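What to Settle Before You Buy a Gripper Rig

Jan 16, 2021

The hardware is the easy line in the budget. When Cliria, a small automation firm in Derberg, set out to equip a room for teaching robots household tasks, it had a price for the hand-held grippers within a day. Everything else took until November.

The first quote came from Valaler and covered grippers only. It came to 2000 a pair, with fiducial markers and mounts included. A second supplier, Kratochvíl, asked 2120 for a similar pair but added spare fingers and a longer warranty. On paper the gap was small. The firm went with the higher price, because soft finger parts wear out and the cheaper quote charged for each replacement.

Spare parts are worth asking about early. So are cables, mounting screws and gloves, which tend to show up later as small orders that no one planned for. Cliria now keeps a separate line of 500 for these and reviews it every quarter.

The room is the next cost. Curtains, lighting and a work surface at a comfortable height all have to be paid for, and few equipment quotes mention them. Furniture matters too. A cabinet with doors, shelves and a drawer gives an operator several different jobs to record at one station, and it can be bought secondhand. 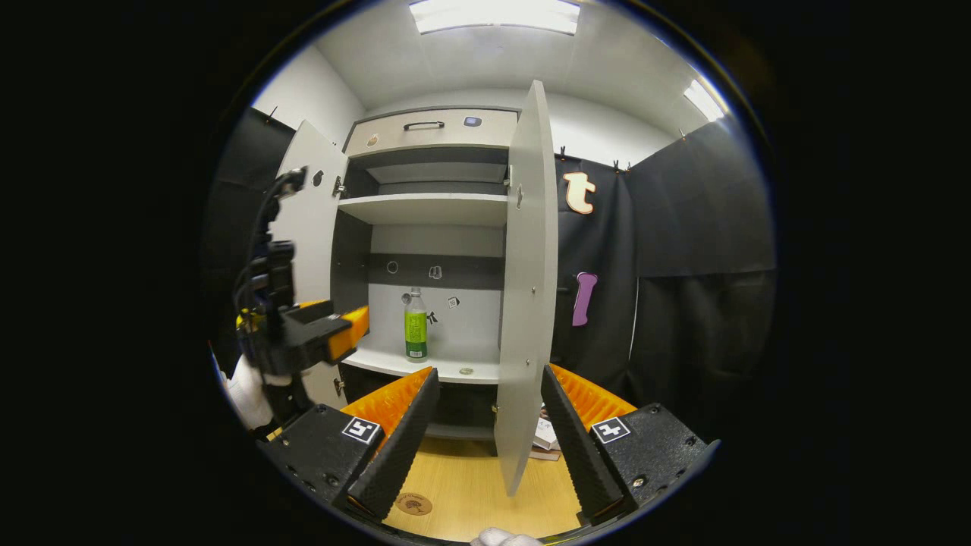 Then there is labor, the largest figure in most plans and the one most often guessed at. Two-handed work is slower than one-handed work, and a new operator needs time to get used to the weight of the tools. Cliria had allowed a week for training in its first draft. It later changed that to 4 weeks, with shorter shifts at the start.

Storage and review come out of the same pot. Video files are large, and someone has to go through them and throw out the bad ones. Buyers who plan only for recording hours can end up with full drives and no one free to check them.

There is also the question of how many pairs to buy. A discount on a bulk order looks good, but it ties up money in one design before the staff have used it. Cliria bought two pairs, ran them for a full season and then ordered more. The second order asked for a different cable length - a small change that would have been expensive to make across a whole fleet.

Leasing was considered and dropped. The monthly rate would have passed the purchase price in over a year of use, and the contract did not allow changes to the fingers. For a shorter project the lease may still be the better deal, provided the supplier will put its repair times in writing.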